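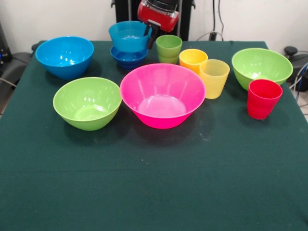
My sister-in-law has sent me the same article 3 times now, the one that says your plate color decides how much you eat. Blue bowls kill the appetite, red cups make you drink less, and so on. I've been reading up on it for a week and I'm grumpy enough to post. If color did what these people claim, a table like this, with blue, green, pink, yellow and red all out together, ought to leave a person unable to decide whether to eat or run. I grew up on mixed plastic bowls. I ate fine.

2/ The article is on a site called Vodmont. No author. It cites "studies" in the plural and links to one. The link goes to another article, which links back to Vodmont. I clicked in a circle for a good five minutes before I noticed.

3/ So I went looking for where the blue claim starts. The usual line is that there's no blue food in nature, so blue puts us off. Blueberries get waved away as purple. Fine. But then the same people sell you a blue bowl to put your oatmeal in. The oatmeal isn't blue. Which is it, the food or the dish?

4/ Somebody will tell me it's contrast. That's the other theory, and it's a better one: if the food and the dish are the same color you can't see how much you've served, so you pile on more. Pasta with white sauce on a white plate, that kind of thing.

5/ I'd half believe that. But notice it isn't the blue theory. Under contrast, a red plate is great for rice and terrible for spaghetti and meatballs. You'd need a whole cupboard sorted by menu. The article has both theories in back-to-back paragraphs as if they agree.

6/ And there's a gap between "put a little more on the plate" and "gained or lost weight." Serving yourself an extra spoonful once, at a buffet, with a person holding a clipboard nearby, is a long way from dinner at home every night for a year. I serve seconds out of the pot. Where does the pot's color come in?

7/ Since people asked, the product being pushed at the bottom of the page is the Govora portion set. 4 bowls, all one shade of blue, $33. I looked at the same size bowls at the discount store down the road. Two bucks each, and you get to pick the color.

8/ The Govora page says "designed with nutrition experts." I wrote and asked which ones. I got a very polite reply saying the team draws on a wide range of expertise. I wrote again asking for one name off the wide range. Nothing so far.

9/ My friend Valquíria Sales taught home ec for years and I ran all this by her. Her view is that small bowls work a little because they're small, and people who buy them are already trying to eat less, so of course some of them do. She'd want to see the blue ones tested against the same bowl in beige. So would I. I couldn't find that test anywhere on the site.

10/ She also pointed out that the before and after people in the ad also "cut out soda and started walking." It's in the small print! You could hand those folks a hubcap to eat off and they'd lose weight.

11/ A reply from Shivam Gautam that deserves an answer: he says his mom's care home switched to bright colored plates and the residents eat more, so color obviously does something. I believe him. If your eyesight is going, mashed potato on a white plate on a white tablecloth is hard to find. Being able to see your lunch helps you eat your lunch.

12/ But look at which way that goes. Bright plates, people ate more. The ad says bright plates, people eat less. You can't have both from the same plate. If anything the care home story is a reason to be suspicious of the ad.

13/ I did ask Shivam whether anything else changed when the plates did. He checked with his mom. New cook, same month. So who knows. She says the soup is much better.

14/ The red cup business is thinner still. As far as I can tell it rests on people associating red with stop signs. I've been drinking cocoa out of a red mug every December since I was a kid and have never once felt like stopping.

15/ Then there's the one that says drinks taste sweeter out of a pink cup. That I can imagine, slightly, for a sip or two, if you ask someone to rate it on a scale. People rate all kinds of things differently when you ask them to rate it. I would like to know if they still notice on the second cup. Or if they'd notice at all with the TV on.

16/ I tried it on my own family, which proves nothing and I'm telling you so up front. Same lemonade, one pink cup and one green. My husband said the green was sweeter. My son said they were the same and could he go now. That's my whole data set, and it's still more than Vodmont showed me.

17/ Another site, Ruvlow, has the exact same article with the paragraphs in a different order and a different set of bowls for sale at the end. Theirs are green. On Ruvlow it's green that curbs the appetite, "because it reminds the brain of vegetables." I don't think my brain needs reminding what a vegetable is. It has opinions on them already.

18/ What bugs me isn't the money so much. It's that my sister-in-law feels like she failed because she bought the blue bowls and is still hungry at nine at night. She's hungry because she had a thimble of soup for dinner.

19/ To be fair, I haven't read everything. If you have an actual paper, with a real number of people in it, who ate at home, for longer than an afternoon, send it over and I'll read it tonight. Please don't send me a video.

20/ Update 01/12/2018: 2 people have sent me things. One was the Vodmont article. The other was an ad for Neves plates, which are black, and apparently black is the one that works.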